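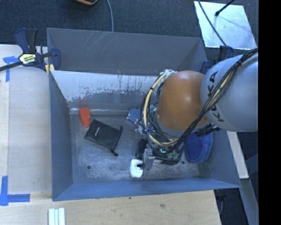 ## Greifen lernen, ohne Wunder zu versprechen: Studierende der Hochschule Hurnik legen Zwischenstand vor

**Hurnik, 25. November 2022** -- Die Projektgruppe "Tatport" am Fachbereich Maschinenbau hat ihren Zwischenbericht zum automatischen Griff in die Kiste veröffentlicht. Wer darin den Durchbruch sucht, wird enttäuscht. Von 2.000 Greifversuchen seit Juni misslangen 581, die meisten davon bei flachen oder glatten Gegenständen.

Gearbeitet wird mit einem Arm von KUKA, der von der Seite in eine graue Kiste mit schrägen Innenwänden langt. Darin liegen kleine Teile von sehr unterschiedlicher Form, etwa ein orangeroter Klotz, ein flaches schwarzes Rechteck und ein rundliches weißes Stück. Die Kiste ist mit einer Zwinge am Tisch befestigt.

"Ein Klotz, der frei steht, ist keine Leistung", sagt Projektleiterin Sheyla Quispe. "Interessant wird es in der Ecke, und dort sind wir noch schlecht. Ich möchte nicht, dass jemand unsere Zahlen liest und glaubt, das System könne morgen ein Lager ausräumen."

Auch zur Lehre äußert sich der Bericht zurückhaltend. Die sechs Studierenden haben nach eigener Angabe mehr Zeit mit Kabeln, Kalibrierung und Fehlersuche verbracht als mit lernenden Verfahren. Ob ein Semester dafür reicht, lässt die Gruppe offen. Eine Teilnehmerbefragung gab es nicht, und Aussagen zum Lernerfolg macht der Bericht deshalb keine.

Im kommenden Semester tritt die Gruppe beim Hochschulwettbewerb "Pidow" an. Dort sind 53 Gegenstände zu greifen, die den Teams vorher nicht gezeigt werden. Quispe rechnet nicht mit einem vorderen Platz: "Unsere Teile kennen wir inzwischen auswendig -- das Programm leider auch."

Die Robotikfirma Rätsep unterstützt das Vorhaben mit Ersatzteilen. Auf die Auswertung hatte sie laut Projektgruppe keinen Einfluss.

Der Zwischenbericht einschließlich der Liste aller Fehlgriffe ist auf Anfrage beim Fachbereich erhältlich. Besuche im Labor sind nach Anmeldung möglich. Eine gelungene Vorführung kann die Gruppe dabei nicht zusagen.

**Pressekontakt:** Hochschule Hurnik, Fachbereich Maschinenbau, Projektgruppe Tatport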